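**Ticket queue:** Trikgate Support Desk, Instructional Robotics
**Submitted by:** Pladach project group, Hellwig Technical College
**Faculty contact:** Ingeborg Baumgart
**Component:** Pitside, camera recording module
**Opened:** Sunday, October 29, 2023
**Priority:** Normal
**Status:** Resolved, one item carried forward

## Summary of the problem

The Pladach project is a one-semester course project in which students record themselves operating a two-armed robot through a household task and then use the recordings to train a controller. The assigned task is handling plates at a dish rack beside a kitchen sink. Head and wrist cameras are recorded by Pitside into one session file.

The group reports two faults in the wrist recordings:

- The wrist picture loses detail in bright areas and becomes blurred when the arm moves.
- The wrist stream falls behind the head stream as a session goes on. At frame 2,000 the group measured a difference of 165 milliseconds.

The head stream does not show either fault. The same robot was used for the introductory exercises in September without complaint, but those sessions were short and no student compared the two streams.

The group first suspected the wrist camera itself and asked whether a replacement should be ordered. The support desk asked that no parts be ordered until the steps below had been completed.

## Initial checks

The group was asked to confirm that the wrist camera was firmly mounted, that its lens was clean, and that its cable was not under tension at either end of the arm's travel. All three were confirmed. The group was also asked to move the arm slowly over the floor away from the sink, where the surroundings are less demanding, and to report whether the picture remained usable.

The picture was usable. The texture of the floor was legible, and the thin black cable lying across it could be followed for most of its length. There was still a pale patch of glare toward the lower left. The desk considered this consistent with an exposure problem and advised the group to keep the existing camera in place.

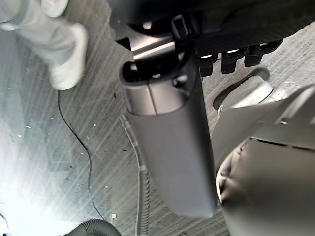

## Step 1: Reproduce the fault near the sink

The group was instructed to start a new session with all camera settings at their defaults, bring the right arm to the rack, and make several movements at normal working speed. The operator was asked not to slow down for the benefit of the camera. The session was to run for 3,000 frames so that any delay would have time to develop.

Both faults were reproduced on the first attempt. The loss of detail was immediate. The delay could not be noticed by eye at the beginning of the session and was plain toward the end, when the hand reached the rack in the head stream before it did so in the wrist stream.

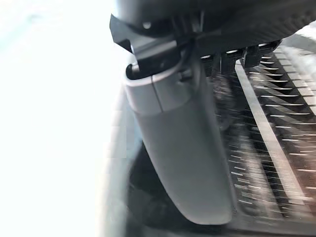 Automatic exposure in the default Pitside profile gives most weight to the top and center of the picture. On this mounting, that is the part least suited to the purpose. The dark housing takes up the top edge, and the camera compensates by lengthening the exposure for everything else. The result is a left side that is nearly pure white and metal slats on the right that have smeared into streaks, while the gray finger in the middle remains sharp. The finger travels with the camera, so its sharpness should not be taken as evidence that the exposure is short enough. The group had used it as their reference when checking focus and is advised to choose a fixed object in the room for that purpose.

## Step 2: Compare exposure with frame timing

The group was asked to export the exposure log and the frame log and place them side by side. Students should note that the exposure log is not written by default. It must be switched on under the recording profile before the session begins and cannot be recovered afterward.

The comparison showed the following:

1. When the exposure remained short, frames arrived at the expected interval.
2. When the exposure grew longer than the interval between frames, the wrist camera lowered its own frame rate.
3. Pitside did not register the lower rate. It continued to assign times to the wrist frames by counting them and multiplying by the nominal interval.
4. Each slow stretch therefore added to the error, and the error did not correct itself when the camera returned to its normal rate.

The two reported faults have a single origin. The support desk had initially opened them as separate items and has merged them under this ticket.

The group asked whether the existing recordings could be repaired. They can be corrected in part. The session file retains the arrival time of each frame in a separate field, and the conversion tool can be told to use that field in place of the counted time. Detail lost to overexposure and blur cannot be restored. Sessions in which the blurred stretches coincide with the hand closing on a plate should be excluded from training.

## Step 3: Apply a revised camera profile

The following changes were made to the wrist camera profile on the college workstation:

| Setting | Previous value | Revised value |
|---|---|---|
| Exposure mode | Automatic | Automatic, with upper limit |
| Metering area | Top and center | Lower half |
| Gain | Fixed, low | Automatic |
| Time source | Frame count | Camera clock |
| Exposure log | Off | On |

The head camera profile was changed in one respect only. Its time source was also set to the camera clock, so that both streams are now treated in the same manner.

The profile must be saved under a new name. Pitside overwrites the default profile whenever it is updated, and a group that edits the default will lose its changes without a warning. The revised profile has been saved as *pladach-wrist-2* and may be copied to the other workstations in the teaching laboratory.

The group should expect a somewhat grainier picture under the revised profile. This is a consequence of the higher gain and is acceptable for the present task.

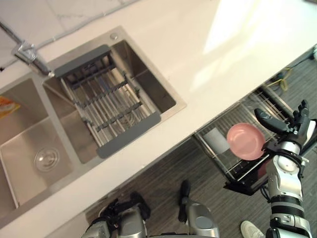
*Head camera: right hand holding the pink plate at the rack, with the sink and over-sink rods to the left.*

## Step 4: Verify alignment using a contact event

Comparing two streams requires an event that can be identified in both. The group had been using the start of arm motion, but this is a poor choice. The arm accelerates gradually, and two students marking the same recording will often select different frames.

The desk recommended the first contact between a finger and the rim of the plate. The procedure is as follows:

1. Stand one plate in the rack with its face toward the head camera.
2. Bring the open right hand close to the plate and hold still until the picture has settled.
3. Close the hand at normal speed.
4. In the head stream, mark the first frame in which the plate moves.
5. In the wrist stream, do the same.
6. Record both times and the difference between them.
7. Repeat near the beginning and near the end of the session.

Two students should mark each recording independently. If their marks differ by more than one frame, a third student should mark it without seeing the earlier results.

The left arm should remain parked during this check. Movement of the left arm can shake the rack and produce a false mark.

The group completed the procedure under the revised profile with a session of the same length as in Step 1. The difference between the streams stayed within one frame at the beginning and at the end. The fault was then reproduced once more by returning to the default profile, which satisfied the desk that the profile was responsible and that no other change in the room had influenced the result.

## Step 5: Lighting

Direct light on the counter remains a difficulty for both cameras. The revised profile reduces its effect on the wrist stream but cannot remove it. Groups are asked to note the state of the window covering in the session record and to leave it unchanged until the session is closed. Recordings made under differing light are welcome for training, provided that each session is consistent within itself.
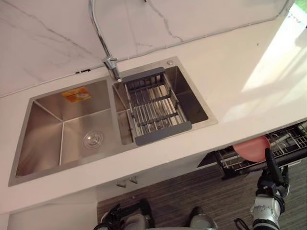
Ingeborg Baumgart replied that the group accepted these findings and asked for two clarifications. She wished to know whether sessions corrected with the arrival-time field could be graded together with sessions made under the new profile, and whether the camera clock could be relied upon after the robot had been restarted in the middle of a class period. "Our students share one robot, and it is often restarted between groups," she wrote. She also requested that the instructions in Step 4 be added to the course handout, with the parking of the left arm stated first.

## Desk response

Corrected sessions may be graded together with new ones if they are labeled as corrected. Arrival times include a small and variable transfer delay, so they should not be used for any exercise in which students are asked to measure reaction time.

The camera clock begins again at zero when the robot is restarted. A session that is open at the time of a restart should be closed and discarded. Sessions opened after the restart are unaffected.

Step 4 has been forwarded for inclusion in the handout with the requested change of order.

## Carried forward

Pitside should show a warning when a camera lowers its frame rate during recording. This has been entered as a separate request and is linked to this ticket. Until it is available, groups should review the exposure log after each session and before the plates are put away, while the session can still be repeated.

**Ticket closed by:** Trikgate Support Desk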